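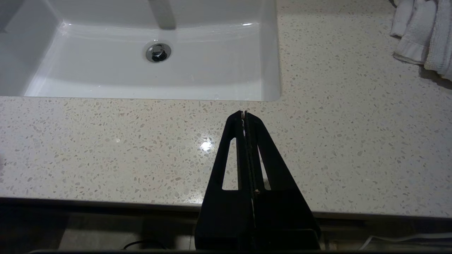 Issue 274

BATHROOM SINK AND COUNTER – THE QUESTIONS WE KEEP GETTING

Quick answers, typed up between jobs. If yours isn't on the list put it in the comments and we'll get to it. Most of these came in after the undermount piece in the last issue.

What's an undermount, exactly?

Basin is fixed to the underside of the stone, so the counter runs right up to the hole and stops. No lip sitting on top. You can wipe crumbs of toothpaste, hair, whatever, straight in. Main reason people pick it.

What do I clean a white porcelain basin with?

Dish soap, warm water, soft cloth. Nine days out of ten that's all. For the dull ring that builds up near the drain, baking soda made into a paste, leave it a few minutes, rub, rinse. No steel wool. No gritty powder either, it takes the shine off and you won't get it back.

Gray streaks on the porcelain. Scratches?

Probably metal marks. A belt buckle, a razor, the bottom of a can. They sit on top of the glaze and look much worse than they are. Baking soda paste first, then a mild porcelain cleaner. If you can feel it with a fingernail it's a scratch and it stays.

Can I use vinegar on the counter?

On quartz, a little and rinsed right off won't usually do harm, but don't make it your cleaner. Never on marble. And no bleach left sitting, no oven cleaner, nothing for drains. If it drips, rinse straight away.

How do I see dirt on a speckled counter?

You don't, that's the trouble. Beige, tan and gray flecks will hide a week of powder and dried soap. Get your eyes down near counter level with the light on and look across it. Or run your hand over it. Anything rough gets the cloth. We do it every Wednesday, pick your own day.

Counter always looks smeary after I wipe it.

Too much product. Wipe with plain water, then dry with a second cloth – a dry one, not the one you just used. Polished stone under a strong light shows every swipe. Microfiber is better than paper towel for this.

Does quartz need sealing?

No. Engineered quartz, no sealer, ever. Granite and marble yes. If you don't know which you have, check the paperwork or ask whoever installed it before you buy a bottle of anything.

How do I get the pop-up stopper out?

Depends on the kind. Some lift straight out, some unscrew counterclockwise, some are held by a rod under the sink and you have to loosen the nut on that first. Try lifting, then turning, then get the flashlight and look underneath. Don't use pliers on the cap, you'll chew the finish. Put a rag over it if you must.

Water drains slow. What now?

Pull the stopper. It will be hair, it's always hair. Plastic drain strip down the hole, pull up slowly, have a bag ready. Run hot water for a bit after. If it's still slow the trap wants cleaning – bucket underneath first, please.

Spots on the chrome drain ring?

Hard water. Cloth dampened with half vinegar half water, laid on the metal only, a few minutes. Keep it off the stone. Rinse, dry, buff. Drying is the part people skip and then they write to us about spots.

And a dark faucet, same thing?

No! Go easy on dark finishes. Soapy water and a soft cloth, then dry. Vinegar can mark some of them and polish can strip them. Care sheet that came with it beats anything we say.

Where the rim meets the stone there's a dark line. Mold?

Could be. Old toothbrush, soap, scrub along the joint, dry it. If it comes back in a week or two the caulk is done and wants cutting out. Use a bathroom silicone, let it cure for as long as the tube says before you run water.

OK to keep towels out on the counter?

Sure, folded and well back from the basin. White terrycloth looks nice there and it's handy. Dry the counter before you put them down, a damp stone under a folded towel goes musty fast. Swap out the bottom ones too, they get forgoten.

How do I keep white towels white?

Hot wash, no fabric softener, don't overfill the machine. Half a cup of washing soda if they've gone gray. Makeup is the real killer so keep a dark washcloth for that.

Hisberg or Brevesus caulk?

Used both. Brevesus is easier to smooth, Hisberg comes in a smaller tube, which is plenty for one sink. Buy what teh store has.

Shared 1469 times

2 likes on this page

COMMENTS

quartzandcoffee
The fingernail thing saved me, I was about to order a new basin. Marks came off with baking soda!!

dripdrop
Mine is the rod kind. Nut was stuck solid, took penetrating oil and an evening. Maybe mention that

Polák fan
You left out overflow holes. Mine smells.

Nudon
@Polák fan – bottle brush and hot soapy water, then rinse with a funnel. Will add it next issue

tilda_b
what about hair dye on the counter, asking for tonight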